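3.2 Where people listen, and what they do with their hands

I should say up front that I came to this study as a hurdy-gurdy player first and a researcher a long way second, so my interest in home listening is a bit sideways. For years I'd assumed that the people who turn up to folk and early music concerts are the same people who put the records on at home. Our questionnaire made a pretty good mess of that idea. We sent it to 600 people on the mailing lists of two small labels, Kirau and Grirnik, and got 431 usable replies (a response rate that made me do a little lap of the kitchen). A good share of those who replied hadn't been to a live concert of any sort in the past year, and plenty of them were the ones who wrote the longest answers about the music itself!

What they wrote about, over and over, was furniture. I hadn't asked about furniture. Question 14 was an open box that said "Tell us about the last time you listened to a whole album", and I'd expected to hear about tunings and favourite tracks. What came back was the couch, the good chair, the spare room, the floor beside the heater, the parked car in the driveway with the engine off. One respondent in her seventies told us she has listened to every bagpipe record she owns lying flat on her back with her feet up on the armrest, and she'd like it known that this is the only proper way.
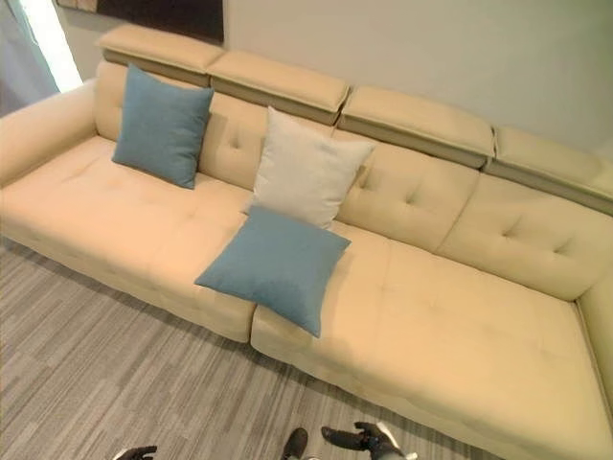

Figure 4. Domestic seating: a long sofa with adjustable headrests.

Kacper Domański, who coded the open answers with me, sorted them into seated, reclining, moving about and "other", and we argued for most of July over where to put knitting. I wanted it under moving about, on account of the hands. Kacper held out for seated, and he was right, so seated it stayed. The category of "other" ended up holding the baths, a horse float, and a man who only plays medieval dance music while he's doing his tax.

Once the answers were coded we could set posture against repertoire, and this is where it gets fun (for me, anyway). Drone instruments, by which I mean pipes, hurdy-gurdy, shruti box and anything else that holds a note under the tune, were much more likely to come up in the reclining answers. Dance sets for fiddle and accordion were nearly all moving about, even among people who told us elsewhere that they don't dance and never have. Unaccompanied song was the odd one out. People sat up for it. Several used the word "manners", which I found rather lovely, as though the singer might notice them slouching.

I'd be careful about leaning on any of this too hard. Both mailing lists skew older, both labels are strong on pipes and a bit thin on song, and an open box rewards the sort of person who likes filling in open boxes. We also had no way of checking what anybody really did. Somebody who says they listened to an entire album in the dark with their eyes shut may have got up twice to put the kettle on, and fair enough. When I went back through my own listening notes for the same month I found I'd recorded four albums as "heard in full" and could only remember the endings of two.

For that reason we followed the questionnaire with ten home visits, each lasting the length of one record plus a cuppa. The participant picked the record. I sat wherever I was put and kept my notebook shut until the last track was over, apart from jotting down the track number whenever they spoke. I'd thought I would be the awkward part of the arrangement, but by the second or third track most people had settled into whatever it was they normally do, and a couple of them got cross with me for fidgeting.
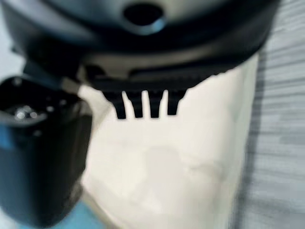 The talking was the bit I hadn't planned for. In seven of the visits the participant talked over the music, and they didn't do it at random. They talked over the verses and went quiet for the turn into the next tune. In a long set of pipe tunes there's often a change of key or pace where the whole thing lifts, and a person who knows the record well will stop in the middle of a word to let it go by, then pick up the same word on the other side. One man did this four times in a single side of an LP and had no idea he'd done it. When I played the same set at home to a friend who'd never heard it, she talked right through every one of them, cheerful as anything.

I think this matters for how we describe attention in the revival repertoire. The usual line in the writing on home listening is that you've got close listening at one end and background listening at the other, and you can place a person somewhere along it. The Makori diaries, which we used as our comparison set (2,000 entries kept by members of a record-lending circle), were coded on that scale from the start, and an entry such as "had it on while I did the ironing" goes straight down to the bottom. My participants would have landed there too. Yet they knew to the half-second where the lift was coming. Whatever they were doing, background isn't a good word for it.

Kacper's suggestion was to borrow a term from his choir-directing days and call it "waiting-in", the way an alto with a long rest chats with her neighbour and still comes in on the beat. I've used it through the rest of this section. It has its problems, mainly that an alto is expected to come in and a listener at home isn't, but it keeps hold of the idea that a person can be loosely occupied and still be counting.

There was one visit where none of this held. The participant had chosen Prorkedness, a record of solo border pipes that I know very well indeed (I learned half of it by ear, badly), and she didn't speak or move for the entire first side. When it finished she turned it over, sat back down and said she'd forgotten I was there. I've left her out of the counts for talking and kept her in the ones for posture, where she goes down as seated, upright, hands in lap. Her answer to Question 14, sent months earlier, had been two words long: "Last night."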